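Subject: Re: [stanton-singers] Learning the alto line without reading music
Date: 25 April 2007

> I've sung by ear all my life and joined a proper choir in
> the new year, where everyone gets handed the dots and off
> they go. I can hold a tune but I can't hold a harmony,
> especially standing next to the sopranos. Is it worth
> learning to sight-read at my age or should I just carry on
> with recordings? And does anybody use those practice CDs?
> They cost more than I expected.

Hello, and welcome to the list! I've been a second alto in Stanton for longer than I care to work out, and I came in exactly the way you did, so I'll tell you what I did and you can throw out whatever doesn't suit.

First of all, do both. I don't think it has to be one or the other. I learned my first two concerts entirely off a cassette that one of the tenors made for me, and I was perfectly safe as long as nothing changed. Then our conductor decided to start a piece from the middle of page nine and I hadn't a clue where I was. That was what sent me off to learn a bit of reading. I still couldn't sit down and sing you a page cold, but I can see when the line goes up, when it goes down, and whether it's a step or a jump, and that gets me through most rehearsals.

The way I did it was to follow the printed music with a finger while the recording played. No singing for the first couple of goes, just following. Then humming, then words. It's slow and it feels a bit daft, but after a few weeks I noticed I was looking ahead to the next bar without meaning to.

On the practice CDs - I've had three of the Braline ones and they're good, with your own part loud on one side and everyone else on the other, so you can turn the balance knob and take yourself away. The Nillar ones I got on less well with. The alto is played on something like a clarinet and it wanders about underneath everything, and I kept losing it in the car. But a friend in the basses swears by them, so perhaps it's just my ears. Do ask your librarian before you buy anything, as a lot of choirs have a box of them knocking about. Ours has a cupboard full and hardly a soul borrows from it.

If you want to pick out notes at home you don't need a piano. I've got a little Iwasaki keyboard that runs on batteries and lives under the bed, and I paid very little for it second hand. The bottom few keys stick, but altos don't go down there anyway (not on purpose).

As for the sopranos, oh I do sympathise! Ask if you can stand in the middle of your own section for a term. Being on the end is the hardest place there is, and people who've been there for years forget that. Our altos all have a habit of standing in the same spots for ever and you may have to be a bit brave about asking. I also found it helped to learn what the sopranos were singing, so it stopped taking me by surprise. If I know their tune is going to sit just above mine for four bars and then shoot off, I can let it go.

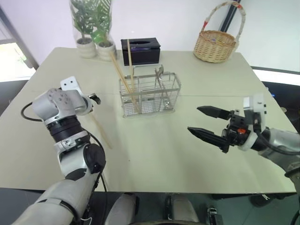

The other thing is counting. I was hopeless at rests. I'd come in early every time and then go pink. What cured me was walking about the kitchen in time with the music and tapping the worktop on the first beat of each bar, so the silence had something in it. I still tap my toe inside my shoe at concerts, and so do half the people round me if you look down.

Don't try to learn a whole work at once, either. Last spring we did a big one with 156 pages in the vocal score and I nearly handed my copy back the first night. I did the fugues first while I was fresh and left the slow bits till last, and by the dress rehearsal there was only one page I mouthed my way through. We had an audience of 400 and I don't believe a single one of them noticed.

Does your choir do sectionals? If it does, go to every one, even when you're tired. I've learned more in an hour round an upright with the other altos than in a month of full rehearsals. And take a soft pencil. Mark your breaths, ring the accidentals, draw a big arrow at the start of your line wherever the parts swap over on the page - I've sung a good half page of tenor before now.

One question back to you, what are you singing this term? If it's anything we've done I may still have my marked-up copy and could tell you where the nasty corners are.

Best wishes from a fellow ear singer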